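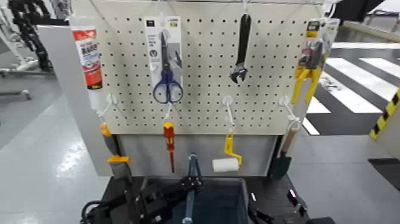

Keeping Up the Old Houses of Estdale

A survey of the town's aging homes finds that most costly repairs begin as small ones

July 25, 2021

Most of the houses in Estdale were built before the town had a paved main street. They stand close together on the slope above the river, with deep porches, steep roofs and narrow side yards, and they have been altered many times. Kitchens have moved from the back of the house to the middle. Porches have been closed in, opened again and closed in a second time. Under the newer siding there is often a layer of clapboard, and under the clapboard there are boards nailed up more than a century ago.

In February the college completed a study of housing conditions in Estdale and the neighboring town of Cundby. The study covered 1387 homes, all of them occupied and all of them built as one- or two-family dwellings. It was paid for by a grant from the Dronoretti Fund, and the full report may be read at the reference desk in Bühler Hall.

The findings are encouraging in some respects. The foundations of the older houses are sound in most blocks, and the framing lumber is generally better than what was used in later decades. Chimneys are in worse condition, particularly on the upper streets, where wind drives rain into the mortar from the west. Gutters are the weakest point of all. A gutter that pulls away from the roof edge sends water down the wall, and the wall may take it in for years before a stain appears on the inside plaster.

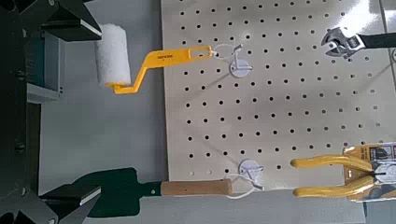
Office of Community and Continuing Education

The study asked residents how they decide when to make a repair. Their answers differed sharply between owners and renters. Owners tended to put off work on the outside of the house and to spend first on kitchens and bathrooms. Renters reported problems sooner but waited longer for the work to be done. In both groups, a repair was most often made after something had failed completely.

Many residents said they were unsure which jobs they could safely take on themselves. Painting, caulking and replacing weather stripping were named with some confidence. Window repair was not, although the older houses in both towns have wood sash windows that were made to be taken apart. A broken cord or a loose pane can usually be put right without replacing the unit. The report notes with regret that a large number of original windows have been thrown out for faults of this kind, and that their replacements have in many cases lasted less than 20 years.

Storm windows deserve a word of their own. They were once put up each fall and taken down each spring, and many garages in Estdale still hold a full set, numbered on the edge to match the openings. Residents who continue to use them reported fewer drafts and less peeling on the inner sash. The numbering is worth preserving. Openings in houses of this age are seldom quite square, and a storm window that fits the front bedroom will often not fit the one beside it.

Paint was the subject of the longest section of the report. Homes of this period are likely to contain lead paint beneath the visible coats, and residents should not sand or scrape any painted surface in an older house until it has been tested. The county health office can explain where testing is available. Sound paint that is well stuck to the wall is usually best left alone and painted over. Paint that is failing on an outside wall is often a sign of moisture behind it, and a new coat will fail in the same place until the source of the water is found.
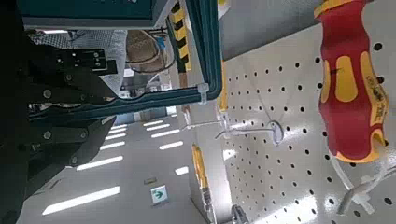
Yellow and black hazard striping beside a teal bar

Cundby presents a somewhat different picture. The town grew later and more quickly than Estdale, and its houses are smaller and more alike. Many were put up by a single builder in the space of a few summers. Where one of these houses has a fault, the neighboring houses commonly share it. Water entered at the same corner of the rear addition in 105 of the Cundby homes, where the lower roof meets the back wall. The metal flashing at that joint was cut short when the houses were built.

A shared fault has its advantages. Neighbors in Cundby have in several cases hired one roofer for a whole row, at a lower price for each household. The college has encouraged the same approach for chimney work in Estdale, where scaffolding is often the largest part of the bill and where the houses stand near enough for one setup to serve two.

The report also considers cost. Residents were asked whether they set aside money each month for the upkeep of the home. Those who did most often named a figure of $100. For a small house in good order this may be enough to meet ordinary needs. It will not pay for a roof, and the report advises owners to plan for roofing separately, beginning in the year the last roof was finished.

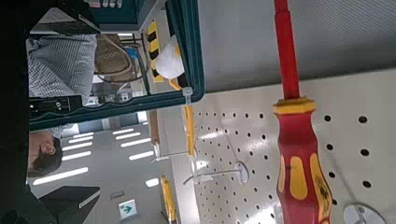 Record keeping was found to be uneven. Some owners could produce a folder of receipts going back through two or three earlier families. Others did not know the age of the furnace. The college recommends that every household keep a simple written log with the date of each repair, the materials used and the location of shutoff valves, and that the log be passed along when the house is sold. Paint colors should be entered by room. Photographs of open walls, taken during a renovation, are of great value to the next plumber or electrician.

Sheds, cellars and garages fell outside the main study, though they are discussed in an appendix. Cellars in the lower part of Estdale are damp in most seasons, and storing paper, cloth or unfinished lumber directly on the floor is not advised. Stone cellar walls should be repointed with a soft lime mortar. Hard modern cement traps water in the stone and can cause the face to break away over several winters.

A second stage of the study will look at heating and insulation in the same houses. Households that took part in the first stage will receive a letter from the office, and they may decline to continue without giving a reason. Copies of the present report are also held at the public libraries in both towns.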